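Pramismont College of Applied Design
Materials for Furniture Makers -- Lecture notes, unit 2
Wood movement and solid tops
Sepehr Alipour
Monday, November 27, 2023

These notes follow the order of the lecture. Where I went too fast in class I have written a little more. Please bring them to the workshop session in the Billis building, and bring also your offcuts from last time if you still have them.

Where we stopped

At the end of the previous unit we had the tree, the log and the board. You know that water sits in wood in two ways: free water, inside the hollow of the cells, and bound water, inside the cell walls. When green wood dries, the free water leaves first. During this time the board becomes lighter but its size stays almost the same. The point where the free water is gone and the walls are still full is called the fibre saturation point. Below this point the walls begin to give up their own water, and the board shrinks.

All the movement that concerns a furniture maker happens below the fibre saturation point. It does not finish when the board leaves the kiln. A dry board takes water from damp air and gives it back to dry air for the whole of its life.

Equilibrium moisture content

If you leave a piece of wood long enough in air of constant humidity, it arrives at a moisture content where it neither gains nor loses water. We call this the equilibrium moisture content, and from now on I write EMC. Relative humidity has the strongest effect on it. Temperature has a smaller effect.

A house does not have constant humidity, so the wood inside is always following the air with some delay. Thin parts follow quickly. A thick slab can be many weeks behind. This delay explains a common mistake: the student measures the surface of a thick board, finds it dry, planes it the same day, and in the morning the board has a cup. The core was wetter than the skin.

In the workshop we have the Torix meter with pins. Read the sheet in its case before you push the pins into anything. Set the species first, then measure in the middle of the board and away from the ends. End grain gives up water faster than the faces, and a reading near the end will flatter you.

Three directions

Wood does not move equally in all directions.

Longitudinal, that is along the grain. For normal wood this is so small that we ignore it in furniture. Reaction wood and juvenile wood are exceptions, and we come to them in the next unit.

Radial, from the centre of the tree toward the bark. This is a moderate movement.

Tangential, along the growth rings. This is the largest. In many species it is close to double the radial movement, but the ratio changes from one species to another, so use the table and do not use your memory.

From the difference between radial and tangential movement comes most of what we call distortion. A flat-sawn board cups, and as it dries the growth rings seem to want to become straight. A square leg with the rings running from corner to corner turns into a diamond. A quarter-sawn board stays flatter and also changes less in width, and for this you pay more at the yard.

The calculation

For a small change in moisture content we use a simple formula:

change in width = width x change in moisture content x coefficient

The coefficient is in your table, with one column for radial and one for tangential. Write the change in moisture content in percentage points, as the table expects. If your board is neither clearly flat-sawn nor clearly quarter-sawn, take the tangential value. You will be a little too careful, and the joint will survive.

Worked case. A flat-sawn drawer front is 200 mm wide. It goes from the workshop to a heated room and loses a few points of moisture. With the coefficient of the species we used in class, the front becomes 2 mm narrower. On paper this looks like very little. Now think of the gap around an inset drawer, and ask yourself how it looks with 2 mm more. Then think of the opposite journey, when the front was fitted tight in the dry month of February and must live through a wet season. The drawer will not open.

(Those of you who come from the southern side of the map will say that February is not dry at all. You are right. Please replace it with the dry month of your own place.)

Tops from narrow pieces

A wide top can be made from one or a few wide boards, or from many narrow ones glued edge to edge. The second type is what most people know as butcher block. In its traditional form for heavy chopping the end grain is turned up. In benches and tables we usually see the long grain on top, and this type is the subject of the rest of the notes. 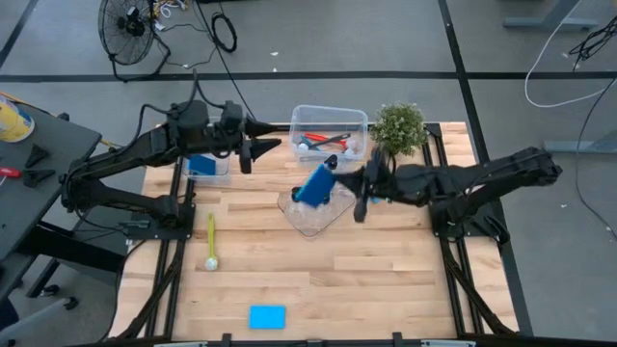 Figure 1. Butcher-block top in narrow planks of pale wood, carried on a black aluminium extrusion frame.

Many students believe that a top from narrow strips does not move in width. It does. The glue does not stop the cell walls from taking water, and the sum of many small movements is a movement of the same order as in a wide board. What the strips give you is a flatter top. Each strip has its own small cup, and when the ring direction varies from strip to strip, these cups partly cancel each other. You also have the chance to cut away knots and bad grain, and to use short or narrow stock which would be wasted in another job.

So in the calculation you take the full width of the top, across the strips. Do not take the width of one strip.

Preparing the strips

Choose boards of one species, and let them stand together in the workshop until the meter shows nearly the same value for each. A wet strip between dry ones will shrink later, and you will feel it with your finger as a shallow valley along the top.

Rip the strips a little over width. Let them rest overnight, with sticks between them so that air reaches both faces. Some will bend when the saw releases the stress. Joint the edges after this rest and not before.

Lay the strips on the bench and look at the end grain and the grain direction on the face. If you arrange the face grain to run the same way, the top will be much easier to plane. Mark a large triangle over all the strips with chalk -- then you can find the order again when the glue is already open and you are in a hurry.

Glue up in small groups if the top is wide. For the assembly we use the white Daneshvar glue which is on the shelf beside the clamps. A thin, even line should come out along the joint when you tighten. If nothing comes out, the joint is probably starved. If it runs to the floor, you used too much and you will clean it yourself.

Fixing a top to its base

The base and the top very often move differently. A metal frame, for example, changes its size with temperature but takes no notice of the humidity. A wooden rail that runs across the top has its long grain in the direction where the top has its cross grain, so the rail stays and the top moves. The rule is the same in both cases: hold the top down firmly, and let it slide across the grain.

Ways to do this:

Slotted holes. The slot runs across the grain of the top. Use a washer under the head and do not tighten to the maximum.

Buttons. Small wooden blocks, screwed to the underside of the top, with a tongue in a groove of the rail. Leave a gap behind the tongue on the side where the top may shrink or grow.

Figure-eight plates. Quick to fit, and good for small tables. They need room to swing.

Decide where the fixed line will be. If you fix the top at its centre line, half of the movement goes to each side. For a bench against a wall you may prefer to fix the front edge, so that all the movement goes to the back.

Never glue a solid top to a frame along its full width. If it cannot shrink, it will split, often at the ends first, where it dries fastest.

Finish

A finish slows the exchange of water. It does not stop it. Oil slows it a little, film finishes slow it more. Whatever you use, put the same number of coats on the underside as on the upper side, and do not forget the end grain. A top that is varnished only above takes and gives water from below, and it will cup with the seasons.

Exercises for the workshop

Bring written answers. Short answers are fine if the working is shown.

1. Take one of your flat-sawn offcuts. Draw the end grain and show with arrows how you expect it to cup when it loses moisture.

2. Calculate the change in width of your own tabletop design for the driest and the wettest month where the table will be used. State which coefficient you took, and the reason.

3. Draw one slotted fixing for this top at full size. Mark the grain direction. Drawings without the grain direction will be returned.

Reading before the next unit: the chapter on reaction wood in the course reader, with the appendix of coefficients.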